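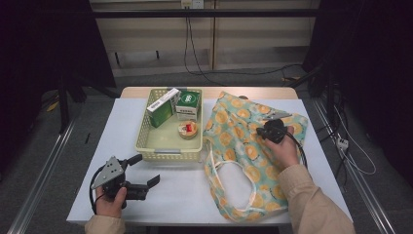 Can a robot pack a shopping bag yet? I run a small gift shop in Flovside with my sister and on a busy day we send out 145 orders, nearly all of them little things that have to be taken out of a basket and put into a bag. Easy for us, dull as anything. My brother-in-law is convinced there must be a machine for it by now, and I keep saying the basket is the simple half. Two small boxes and a round tin in a plastic basket, fine, I can imagine an arm picking those up (though the tin lying flat might be a nuisance?). It's the bag next to it I can't see working. It lies spread out flat on the table with its strap in a loop, and something has to find the opening, lift one side, keep it lifted and get the box in without dragging the whole lot onto the floor. We had a quote from Hamuvano of 1,756 pounds a month for a hired arm, and when I asked about soft bags the chap went a bit vague and started talking about cartons. Has anyone seen this done for real, in a shop or at home? And if it can't do bags, is there anything else it could usefully do for us? We close at six and I'd love to come in to a packed shelf.
Roel Boersma, 21 Jun 2023

Öztürkmen

I worked on packing lines for 14 years, the last few of them alongside arms, so here's my two penn'orth. Your brother-in-law is right about the boxes and you're right about the bag. Stiff things with flat sides have been fine for ages, provided they turn up more or less where the machine expects them. A flat tin is harder than a box because there's not much edge to get hold of. Suction on the lid is the usual way, and that works unless the label is peeling.

Bags are another matter. A box is the same shape every time you look at it. A bag never is, and once you touch it, it's a different shape again. You and I feel for the edge with our fingertips, rub the two layers apart and don't even look. A gripper with two stiff fingers has to get one finger inside and one outside at the mouth, and if it's out by a few millimetres it pinches both layers together and you've just picked up a closed bag.

Busy patterns don't help either. Look at a bag covered in orange and kiwi slices, all folded over on itself with light coming through. The one really useful clue is the white trim round the edge, and even that loops about, with one bit arching up over the opening and other bits wandering off to the left. I can tell you which bit is the mouth, but I had to look twice. A camera has to work that out and then do it all over again once the bag has moved.

What I'd do in your shop: hang the bags up by the strap on two hooks so they're half open before anything starts. We did that on our line in February with plain carrier bags and the people packing liked it too, robot or no robot. It's a cheap fix – a strip of wood and some hooks.

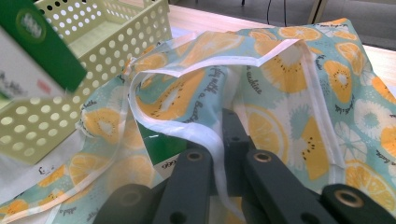 pegs_and_pins

No. We hired a Tratus for the stockroom and it was hopeless with anything floppy. Brilliant at stacking boxes, mind. It did tea towels as well if someone laid them out flat first, by which time you may as well fold it yourself!! Save your money.

MarrowMum

Not a shop person, but I've been following this for the laundry (four children, you can guess) so I've watched far too many videos of arms folding T-shirts. They are getting better, I'll give them that. A couple of years ago it was one towel at a snail's pace and now I see whole shirts done in one go. What I always want to know is how many tries it took and whether the video's been speeded up, and it's surprising how often there's a little "x10" in the corner if you squint.

One thing I'd add to Öztürkmen's post, which I agree with: ask Hamuvano if you can bring your own stuff to their place and watch it for an hour. Not their cartons, YOUR bags and YOUR tins, tipped in the basket any old how. My cousin did that with a machine for sorting bulbs at her nursery. It managed 14 trays and then got stuck on a twist of netting, and she was very glad she'd seen it before signing.

If it only does boxes well, could you swap some orders over to boxes? I know bags are prettier – I'd be cross if my birthday present stopped coming in one.

We use cookies to keep you signed in and to see which pages are read. By carrying on you accept our cookies. Accept all | Manage settings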